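Food and Flavor, Unit 4: Why Parsnips Get Sweeter in the Cold
Handout for the evening group, Rivport Adult Learning
Instructor: Ayten Kılıçarslan

Read this before the tasting. It's my favorite unit of the whole course, so please come hungry!

Starch into sugar
A parsnip stores its energy as starch, and starch doesn't taste like much. When the soil gets close to freezing, the root starts breaking some of that starch down into sugar. Sugar dissolved in the cells helps protect them from frost damage – great for the plant, and wonderful for us. Growers often leave the roots in the ground until after a few hard frosts. A parsnip pulled in early fall can taste flat and a little grassy next to one dug in January.

What you're tasting
Sweetness comes first, then something warm and a bit like nutmeg or parsley. Parsnips, carrots, celery, dill and parsley all belong to the same plant family, and once you know that you'll pick up the family resemblance everywhere. Some people also notice a bitter edge, mostly near the skin. Large old roots often have a woody core, so cut it out before cooking.

Roasting, class method
Peel 300 grams of parsnips and cut them into sticks as thick as your finger. Toss with a spoonful of oil and a pinch of salt. Roast at 400 degrees F, turning after 15 minutes, until the edges are deep brown. Don't crowd the pan, or they'll steam and you'll miss all that lovely browning (we'll get to the chemistry of browning in Unit 5).

For the tasting
We'll compare raw, boiled and roasted, all from the same bag. Write down your first word for each one before you talk to your neighbor. Then try the raw one again at the end – it tastes quite different after the roasted!

Homework
Keep one parsnip in the fridge for two weeks and taste it against a fresh one. Bring your notes. Reading: course packet, pages 108 to 135.
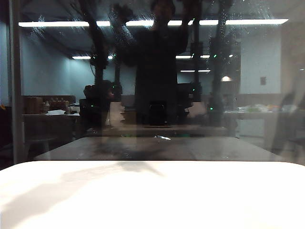 White tabletop and clear panel, with reflections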